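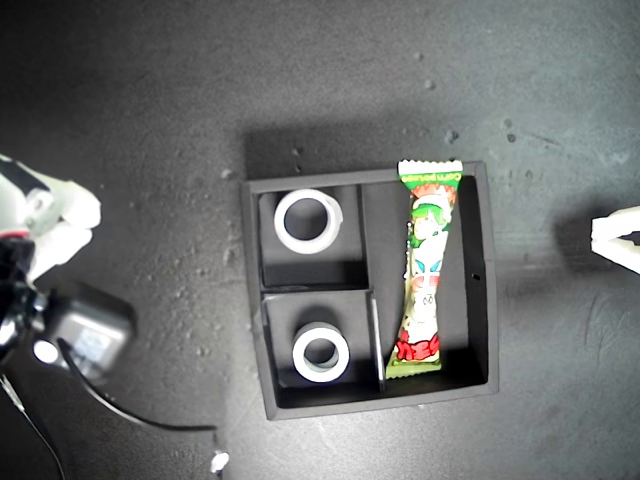

**Desk drawer in a rental: dividers, or just get rid of the stuff?**

**milodwood_annie** wrote:

We moved to a two-bedroom in October and the built-in desk has one drawer. One. It is wide and shallow and everything slides to the back when you open it. I work from home three days a week and I lose time every day looking for a pen that writes.

I have a square tray with three compartments and it helps with the tape and the small things. The rest of the drawer is still a mess. My options as I see them:

- buy spring-loaded dividers
- cut strips of foam board and make my own
- throw out most of it and stop worrying

The landlord does not want screws in anything. What have people done that lasted longer than a month?

---

**Gornum** wrote:

Foam board. I did mine two years ago and it's still in there. Measure the inside depth of the drawer, take off a quarter inch, and cut your long strips first. Where two strips cross, cut a slot halfway down one and halfway up the other so they lock. No glue and no screws.

Measure at the front and at the back. Old drawers are rarely square. Mine was 3/8 wider at the back.

---

**naveed_shaikh** wrote:

I disagree with foam board for anything that gets opened all day. The cut edges get dirty and start to crumble. I had it in a kitchen drawer and replaced it twice before I bought spring dividers. They cost more, but you can move them when you change your mind about what goes where, and you will.

For a shallow drawer check the height before you order. A lot of them are made for dressers and stand too tall.

---

**Gornum** wrote:

Kitchen drawer is different. Forks are heavy. This is pens and tape.

---

**naveed_shaikh** wrote:

She didn't say it was only pens and tape. What about a stapler, a hole punch, chargers?

---

**milodwood_annie** wrote:

Stapler yes, hole punch no, chargers yes, and too many of them. Also batteries, stamps, a tape measure, scissors, a calculator, and a stack of takeout menus from the old neighborhood.

---

**Brevitstead** wrote:

Throw out the menus.

---

**saminaj** wrote:

I'd do the sorting before buying or cutting anything. I used to run the supply room at a school and the same thing happened every year. People bought bins first, and then the bins decided what got kept.

Take everything out and put it on a table. Make a pile for what you used this week and a pile for what you used this year. The first pile goes back in the drawer. The second goes in a shoebox on a shelf. Whatever is left, look at it again and be hard on it.

Then leave the drawer alone for two weeks with only your tray in it. You'll find out what you keep walking over to the shoebox for. Those things get moved in.

Batteries should not go loose in a drawer with metal clips, by the way. Keep them in the package or in a small plastic case.

Samina Janjua

---

**Munro** wrote:

Agree with Samina on sorting first. I don't agree with two weeks. By then it has filled up again. Do it in one afternoon and be done.

As for sliding, nobody has brought up shelf liner. The rubbery mesh kind. Cut a piece to fit the bottom of the drawer and things mostly stay put, trays included. A roll covers several drawers and it lifts right out when you move. It fixed more for me than any divider did.

Don't buy the kind with sticky backing in a rental. It took me a whole evening to get it off and I still left some behind.

---

**naveed_shaikh** wrote:

Liner is a good call. I would still add one divider across the back third so nothing gets that far.

---

**Brevitstead** wrote:

Or don't store things in the back third. Put a folded towel back there. I did that in my last apartment and it worked fine for years.

---

**Gornum** wrote:

A towel.

---

**Brevitstead** wrote:

It was free.

---

**milodwood_annie** wrote:

Update, 2/9/26. I sorted everything last night like Samina said. The chargers were the biggest problem. Several go to phones we no longer have. Those are in a bag for the electronics drop-off at the county building.

The drawer now has liner on the bottom, the tray up front on the left, and the stapler and scissors beside it. The tape measure went to the toolbox, where it should have been anyway. I kept one menu.

I haven't decided on the back. Trying the towel for now, and if it annoys me I'll cut a strip of foam board.

---

**naveed_shaikh** wrote:

Glad it's better. Would still get the spring divider.

---

**Munro** wrote:

Does the liner reach all the way to the front edge? Mine bunched up there until I trimmed it a bit short.

---

**milodwood_annie** wrote:

It does reach, and it is bunching a little. I'll trim it tonight.

---

**saminaj** wrote:

Check that you cleared the runners too while the drawer is out. Paper clips get down in there and it starts to stick.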